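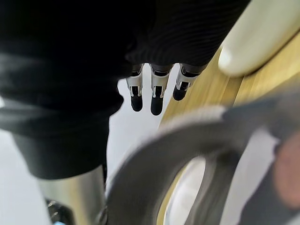

Londberg, January

Section 4. Sleeves, fingertips and other soft stuff

Okay, before you run anything from Section 5, I want you to spend a few minutes on the parts of the arm people tend to skip. I wrote this one after a long month of answering the same emails, so if it sounds like I'm talking to you personally, I probably am!

Our hand wears a black fabric sleeve that comes down over the knuckles and stops just above the fingers. The metal brackets and the rubbery tips stay out in the open. Please keep it like that. I've seen sleeves pulled down "to keep the dust out" (Tedcombe shop, you know who you are), and fabric near a finger joint is fabric that can get pinched.

4.1 Fitting the sleeve

1. Press the stop button and turn the key to OFF. Take the key with you. I wear mine on a lanyard and yes, it looks silly.
2. Wait for the fingers to go slack. They can hold a position for a bit after the power drops, so don't pull on them.
3. Slide the sleeve on from the fingertip side, ribbed end last. Go slowly around the wrist, where it likes to bunch up.
4. Settle the hem above the silver brackets. You should be able to see every bracket without lifting any cloth.
5. Smooth out the slack higher up the arm. A few soft folds are fine and you'll never get rid of them all anyway, but a fold that hangs lower than the hem has to be tucked back and fastened.
6. Turn the wrist by hand, all the way one direction and then the other, and watch the hem. If it creeps, take the sleeve off and start again from step 3.

Note: The wrist joint is limited to 360 degrees in the software. Leave that limit alone, even if your task seems to need more. Marina Giannakopoulos at our Dunmore office can help you re-plan the move, and she's quick.

4.2 Checking the fingertips

1. Look at each rubbery tip for cuts, shiny spots or lifting edges.
2. Wipe with a damp cloth. No solvents.
3. Swap any worn tip for part 738. Part 646 looks nearly the same in the bag, but it's for the older Drurent hand and will work itself off.
4. Write the swap in the log with your initials. Josée Dhillon reads every log, and she will ask.

CAUTION: Keep your own hands out from between the fingers whenever the key is in, even with the program paused. Paused is a software state and the motors are still live.

4.3 Before the first move

Clear the table of anything you aren't going to use in the task, and push back whatever has to stay. Tie back long hair, roll up loose cuffs, take off rings. Then run the slow test from the pendant and stay by the stop button the whole time.

Change the sleeve every 200 hours, or sooner if you spot a pulled thread. Don't trim a loose thread while the sleeve is on the arm. Take it off first (4.1, steps 1 and 2), then get the scissors.

Speed settings are in Section 5.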